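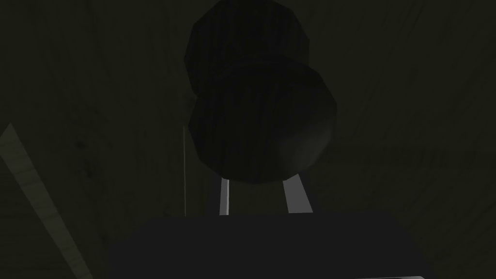 Ostrowski College opens spring transfer visits, adds 40 seats in nursing

For immediate release

Ostrowski College will hold six transfer visit days this spring, the first one on a Thursday in February. Doors at 9 a.m., Jetia Hall, side entrance (front steps are being redone).

Open to anyone finishing up at a two-year school. Bring an unofficial transcript. Advisers will go over credits on the spot and students leave with a written list of what counts and what doesn't.

Also new: 40 more seats in the nursing program starting next fall. Transfer students took up a bigger share of applications this year than last and the program ran out of room by March.

"We had good students on a waitlist with all their science classes done," said Delphine Boateng, director of transfer admission. "I was a transfer myself. Lost a whole semester of credit over one lab course. I still get mad about it."

A typical visit day: check-in and coffee, a class sit-in, lunch in the dining hall with current students, then credit review by appointment. Nursing visitors can add a tour of the skills lab at 2 p.m. Space on the tour is limited, so sign up for that part early.

Last fall 402 transfer students enrolled at Ostrowski, nearly half of them from community colleges in the state. Transfers admitted by April 1 are considered automaticly for the Grornimo Award, worth $2,000 a year and renewable with a 3.0 GPA. No seperate form. Students admitted later can still be considered if money is left.

Housing: transfers may live on campus but don't have to. Trulik House has rooms set aside for juniors and seniors. Commuter parking is free on visit days in Lot C, no pass needed, just not the row by the loading dock.

Registration for all visit days is open now through the transfer admission office. Parents, spouses and kids welcome at lunch. Walk-ins OK but credit review goes to registered visitors first.

Media contact: Delphine Boateng, Office of Transfer Admission, Ostrowski College. Interviews by arrangement, mornings best.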